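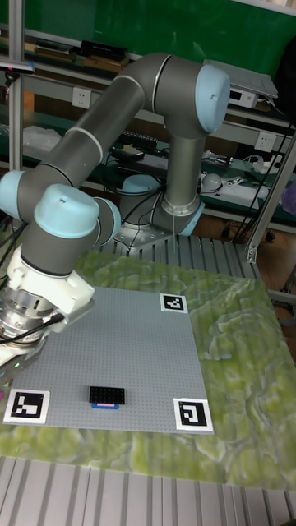 Chapter 10
Working on a Baseplate

In the last chapter you built small models in your hand. You could turn them over, press from both sides and look underneath. From now on most of your building will start on a baseplate, and a baseplate stays where it is. You have to decide where a part goes before you press it down.

This chapter covers the plate itself, the words used for places on it, and the way a position is written in a building plan. The Riletis bridge in Chapter 11 uses all of it. Students who skip ahead usually come back here when the two ends of the bridge do not meet.

What you will need

One gray baseplate, a flat table, a pencil, squared paper, and the small tray from your class set. The full Erden set has 1,439 parts, but you will use only a handful of them in this chapter. Leave the rest in the box. Keep a black part with rows of studs on top and a thin part in a second color where you can reach them.

10.1 The plate and its edges

A stud is the small round bump on top of a part. On a baseplate the studs stand in straight lines, evenly spaced, and the distance from the center of one stud to the center of the next is called one unit. Every length in this book is given in units unless the text says otherwise.

The edge closest to you is the near edge. The edge across from it is the far edge. Left and right are your own left and right as you sit. If you walk around the table, the names change, and this causes more mistakes than anything else in the chapter. Pick a seat and stay in it until the exercise is done.

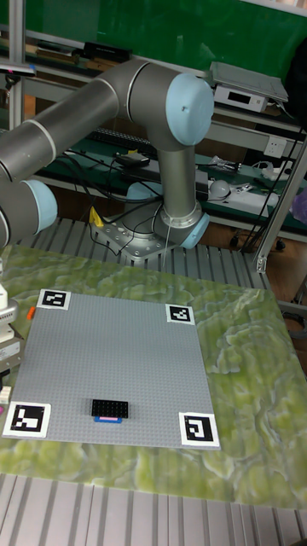
A teacher at the Imari school wrote to us after the first edition that her students did better when the near edge was marked with a strip of tape before anyone opened a tray. She also asked that we stop using "top" and "bottom" for the far and near edges, as the younger students took "bottom" to mean the underside. We have made both changes. Where you see "top" in this edition, it means the studded side of a part - the side facing up.

10.2 Writing a position

Start at the near left corner. Count studs to the right, then count studs away from you. Write the two numbers in that order with a comma between them. The stud in the near left corner itself is 1,1. A part marked 16,30 in a plan has its near left stud sixteen to the right and thirty back.

A part covers more than one stud, so the plan always gives the position of its near left stud, followed by its size. The size is written the same way: across first, then back. A part that is six across and two back is a different entry from one that is two across and six back, even though you would take the same part from the tray.
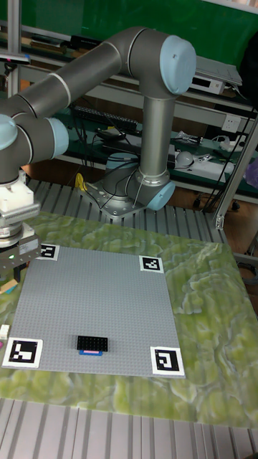

What if a part lies against another part and is not pressed onto any stud?
Write the position of the part it touches, then the word "near," "far," "left" or "right" for the side it lies on. A thin strip along the near side of a black part is entered as "black, near." Press it down only when the plan says so.

10.3 Reading a distance by eye

Long counts go wrong. Your eye slips a row, usually somewhere past ten, and the error is carried into everything you build after it. The Kamolrat method, used in the exercises below, is to lay a part of known length on the plate as a ruler and move it along end to end.

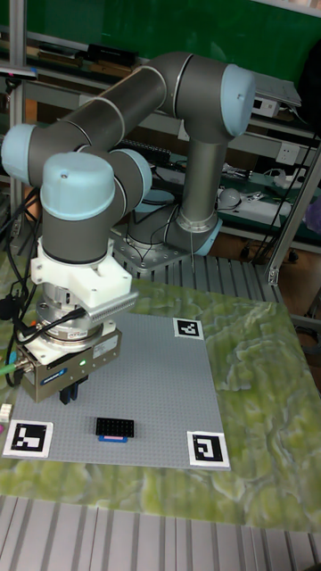
Distances also look different depending on where you sit. Rows at the far side seem closer together than rows at the near side, and the effect is stronger when your head is low. Look at the gray plate on the table, with its fine grid of small round studs, and try to follow a single row across it with your eye. Most people lose it before they get to the other side. Now do the same on your own plate with a fingertip on the studs, and write down both counts.

Exercise 10A

Set your plate flat with one edge toward you. Mark the near edge. Place the black part at 10,4 and lay the thin part along its near side. Write both entries on squared paper, then trade papers with a partner and build from theirs.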